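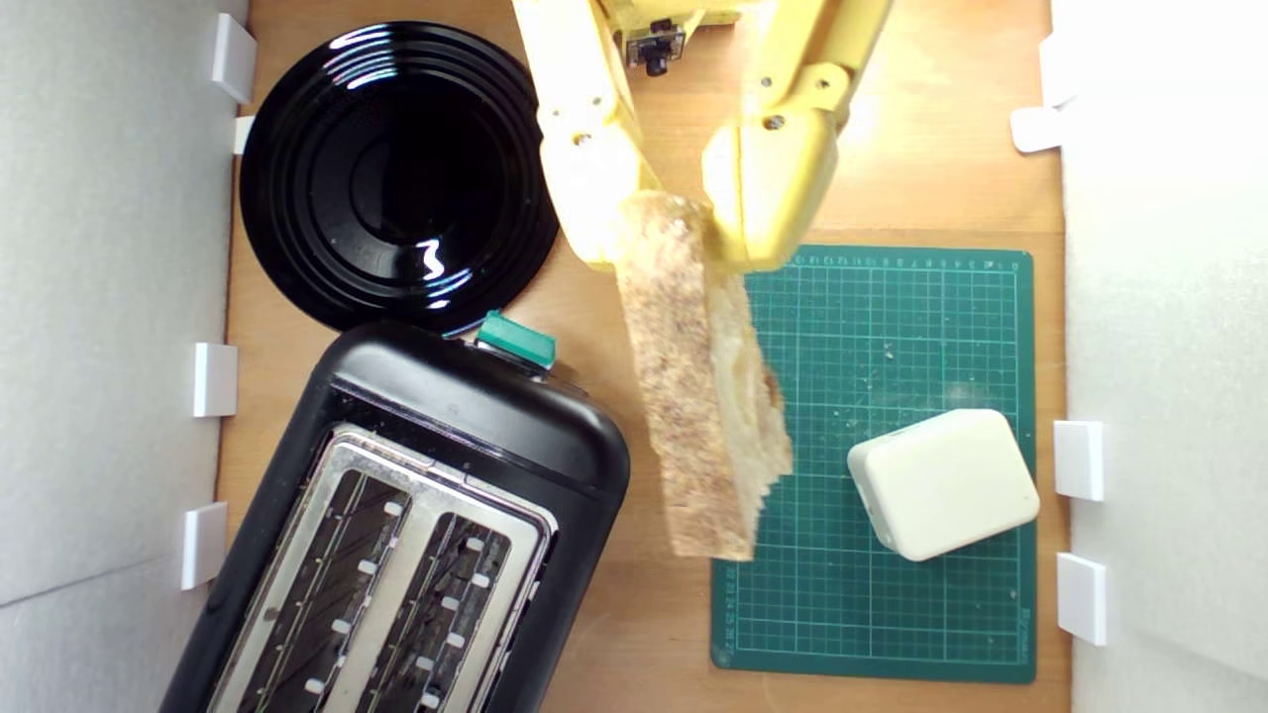 Trallbridge Commodities | Export Desk, Pulses and Specialty Grain

Page last updated 6/28/23

Who we are

We buy and ship lentils, dry peas, chickpeas and small lots of specialty grain. Mostly from growers in the northern plains, mostly to buyers overseas. Small desk inside a mid-size trading company. We handle contracts, samples, freight, paperwork and the arguing afterward.

If you grow it, we want to talk price before you plant. If you buy it, we want to know what you are doing with it before we quote. Canning is not splitting and splitting is not flour, and the wrong lentil at a good price is still the wrong lentil.

The old version of this page had staff on it who left years ago. Sorry to everyone who called asking for them.

How the desk started

Trallbridge began as a feed barley business. Pulses came in sideways. A couple of growers had green peas nobody local would bid on, and a customer who took our barley asked if we could fill out a vessel booking. We could. The next year they wanted peas again and no barley at all.

That ran out of the barley office for a good while, one phone and a filing cabinet. The desk got its own budget the same year we bought the cleaning plant at Runberg. Everything at Runberg was older than advertised. New screens, new leg, new roof on the south bins. The color sorter went in last and paid for itself quicker than the roof will.

What we trade

Red lentils, whole and football split
Green lentils, large and small
Yellow and green dry peas, food and feed grade
Chickpeas, kabuli mainly, some desi when we can find it
Canaryseed, flax and millet in small lots
Organic on request, ask early

We do not trade soybeans, corn or wheat. Plenty of good people do. We don't do spot retail bags either. Smallest sale is one container.

Where it goes

South Asia, Turkey, North Africa, southern Europe, and a steady bit to Latin America. The mix moves every year. Tariffs change, monsoon is good or bad, somebody else has a big crop, and a market that took half our yellow peas takes none. We have been caught by that. Learned to keep more than one home for every grade.

Last crop year the desk shipped 541 lots, roughly 900 containers all together. Average lot is small, on purpose. Our buyers are family splitters, canners and packers and a lot of them don't have the storage (or the credit line) for a full hold of anything.

Domestic is growing too. Pea flour and protein people, pasta makers, a few bakery ingredient houses who want chickpea flour with a spec that doesn't wander. They ask for more testing than the export side and they want it faster. Fine by us.

How we buy

Two kinds of contract. Production contracts are offered in March, with an act of God clause on the first part of the yield, read it please. Spot bids go out all year by text and email. Bids are good until close of business the day they're sent unless we say otherwise.

We buy from 70 growers on contract and a changing list on the spot side. Contract growers get first call on bin space at Runberg at harvest.

Payment is ten business days after unload and final grade. Deferred payment is available, tell us before delivery and not after, the accounting people can not undo a check.

Grading. Sample gets split three ways at the probe: one for us, one for you, one sealed and kept. If we disagree on grade the sealed one goes to an outside lab and both sides live with it. Loser pays the lab fee. Most disputes are over chipped seed coats or green count in the reds, and most get settled on the phone.

How we sell

Sale is on sample or on spec. New buyers usualy start on sample. We courier a kilo, you cook it or split it or whatever you do, and then we talk. Prices quoted FOB or CIF, in US dollars. Cash against documents for most accounts. Letters of credit ok, but send us the draft first. Half the trouble in this business is a typo in a letter of credit.

Documents we arrange: phyto, origin, fumigation, weight and quality certs, halal or kosher paperwork where the plant is covered. Inspection by a third party if you want it, your account.

Every lot has a retained sample kept for two years. Numbered, shelved, dry room at the back of the plant. Buyers have asked for one 18 months on and we had it.

Costa

Our shipment tracker, since people ask. Built in house. You get a login, you see your bookings, vessel, cutoff, document status and scans. It's plain looking. Growers get a login too, for tickets and grades and settlement. Password resets go through the office for now – yes we know.

Inach

The Inach program is our seed and rotation side. Growers who want to try lentils or chickpeas for the first time get certified seed on credit against the crop, an agronomist visit before seeding, another at flower, and a floor price on the first acres. Acres are capped. We'd sooner see a new grower do one field well. Chickpeas in particular will humble you if ascochyta gets going and the sprayer is sitting in a shop somewhere.

Not open every year. When there's too much carryover we say so and skip it.

People

Montserrat Barrios – desk manager. Started in freight, knows every shipping line's demurrage rules by heart and has opinions. Runs the Latin America and Spain accounts. Final say on credit.

Selim Yurt – senior trader, red lentils and the Turkish book. On the phone early, hard to reach after 2. Email works better.

Kayode Igwe – origination. The one driving out to your yard. Production contracts, spot bids, bin samples. If the bid text didn't arrive, he's who to bug.

Gülizar Taşdemir – quality and documents. Grades, lab results, certs, claims. Came to us from a splitting mill so she has seen our product from the other end. Signs off on every lot before loading and has pulled a few. Nobody overrules her on that.

Doğukan Kurtuluş – logistics. Bookings, rail, trucks to port, containers, food grade liners. Also looks after Costa.

Plus the crew at Runberg, who clean, sort, bag and load and who do two shifts from harvest until the backlog is gone.

What we're working on

Container supply inland. Still the worst part of the job. Lines would rather turn boxes around empty at the coast than send them up to us, so we're paying to reposition and splitting that cost where the contract allows. A second rail siding at Runberg is drawn up and waiting on permits. No start date, please stop asking Kayode.

Also a better split test. Right now we dehull a small batch by hand settings and report yield, and mills get different numbers than we do. Gülizar is comparing results with three customers to see if we can agree on one method. Will post it when its done.

And bags. Moving the 25 kg line to paper for buyers who asked. Poly stays available, humid ports eat paper.

Claims and complaints

Things go wrong. Wet box, short weight, wrong mark on the bag. Send photos before you unload the whole thing, keep the seal, and write to documents the same day. We answer within two working days, even if the answer is that we're still looking.

Visiting

Buyers and growers are welcome at the plant, call ahead. Closed toe shoes, hard hat supplied, no nuts or open food past the scale house. Harvest is a bad time for tours. Trucks line up along the county road then, and the lot fills early.

The trading office is Suite 513, upstairs, use the side entrance. Elevator is slow. Front desk can buzz you in if the door's locked over lunch.

Jobs

Seasonal help at Runberg every year, scale house and bagging, training given, hourly plus overtime. No experience needed for bagging. For the scale house you should be ok with computers and ok with farmers in a hurry. Trading and documents jobs come up rarely and get posted on this site when they do.

Contact

Growers: Kayode, or reply to any bid text
Buyers, Latin America and Spain: Montserrat
Buyers, Turkey and everywhere else: Selim
Claims and certificates: Gülizar
Bookings, truck times, Costa logins: Doğukan

Office hours 7:30 to 5, Central. Plant hours are longer at harvest, check the recorded message before you load.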